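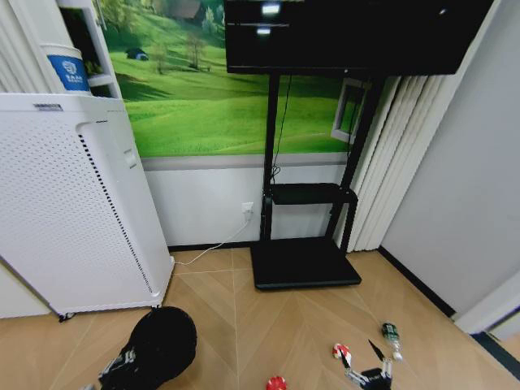
Choose the place for the purifier before you plug it in. The unit draws room air through its face and sends it back out from the top, so it needs open space on those sides more than it needs to be near the middle of the room. A corner is fine if the intake faces into the room. A tall white purifier on casters can stand next to a television on a rolling stand, on a wood floor, without either one getting in the way, as long as the perforated front panel stays uncovered. Leave twelve inches of free space in front of the unit and at least six inches behind it. Leave two feet above it. If there is a shelf on the wall, check that it does not hang over the outlet grille.

The Hanlow is rated for rooms up to 500 square feet with the doors closed. In a larger room it will still run, but it will spend more time at high speed and the filter will load sooner.

4.1 Before first use

1. Open the filter door. Press both tabs at the top and tilt the door toward you.
2. Pull out the filter by its cloth strap.
3. Remove the plastic bag from the filter. The unit is shipped with the filter inside and the bag still on.
4. Put the filter back with the strap facing you. The arrow on the filter edge points into the unit.
5. Close the door. You should hear two clicks, one from each tab.

CAUTION: Do not run the unit with the bag on the filter. The motor will overheat and shut off. If this happens, unplug the unit and wait 50 minutes before you start it again.

NOTE: The unit will not start if the filter door is open. This is the most common reason for service calls in the first week. If the power light blinks twice and goes out, open the door and close it again.

4.2 Power

1. Plug the cord directly into a wall outlet. Do not use an extension cord.
2. Run the cord along the wall, out of the path of chair wheels.
3. Press the power button once. The fan starts at low speed and the air light turns white.
4. Let the unit run on high for one hour with the windows closed. After that, press AUTO.

A new filter may have a light smell for the first day or two. It goes away with use. If it is still there after a week, contact us at the address on the warranty card.
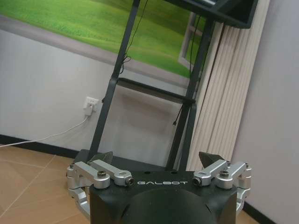

Vilier Home Air — Product Support Department

4.3 Setting the air sensor

The sensor sits behind the small round window on the side of the unit. It learns what is normal for your room during the first few hours, so it helps to start it when the room is in its usual state. Do not start it while you are cooking, painting, or vacuuming.

1. With the unit running, hold AUTO for five seconds. The air light turns from white to blue.
2. Choose the sensor level with the speed button. Level 1 reacts slowly, level 2 is normal, and level 3 reacts to small changes.
3. Press AUTO again to save. The light goes back to white.

Most rooms do well at level 2. Use level 3 if someone in the home has allergies, but expect the fan to speed up more often, sometimes when a person just walks past with a laundry load. Level 1 is meant for bedrooms and for offices where noise matters.

If the light stays red for more than a day, clean the sensor window with a dry cotton swab. Do not use alcohol or glass cleaner on it.

4.4 Moving the unit

1. Turn the unit off and wait for the fan to stop.
2. Unplug the cord and wrap it around the two hooks at the back.
3. Roll the unit slowly by its handle slots. Lift it over door sills — the casters are made for flat floors only.
4. Wait ten minutes before you start it again. Dust may have shaken free inside.

On wood floors, wipe the casters once a month. Grit that gets caught in them can leave fine marks, and these show most on light wood. Soft replacement casters are sold as kit 2230. They fit without tools.

Other furniture on wheels needs the same care. Lock the wheels, if they lock, before you set the purifier beside it, and keep hanging cables away from the air intake.
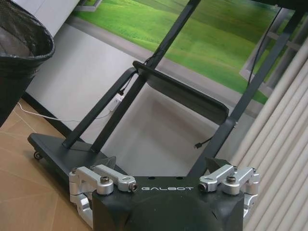

Fig. 4-3. Mobile stand, black metal.

4.5 Heat, damp, and sunlight

Do not use the unit where the room goes above 86 degrees Fahrenheit for long periods. The filter holds up, but the sensor begins to read high and the fan will not settle down. Direct afternoon sun on the sensor window has the same effect even in a cool room. Turn the unit so that the window faces away from the glass.

Keep the unit at least three feet from a humidifier. Fine mist looks like dust to the sensor, and damp air shortens the life of the carbon layer. Bathrooms and laundry rooms are not suitable places. A basement is fine if you also run a dehumidifier there.

WARNING: Do not place the unit below a plant shelf or anywhere that water may drip into the top grille. If water gets in, unplug the unit at the wall and do not use it until it has been checked by a service center.
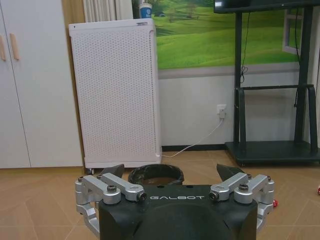
The same applies to open windows during rain. If the unit normally stands under a window, move it or close the window before you leave the house.

4.6 Filter schedule

Vacuum the front panel every two weeks with the soft brush. There is no need to take the panel off. Check the filter itself every three months, and replace it when the filter light comes on, usually after around a year of normal use. Homes with pets or a wood stove will need one sooner.

To reset the light after a change, hold the power and speed buttons together until you hear a beep. If you reset it by mistake, write the date of the last change on the label inside the door and go by that.

Use only Baek Type B filters. Filters for the older Skondel model look alike but are thinner, and air will leak around the edges. For filter disposal, see section 6.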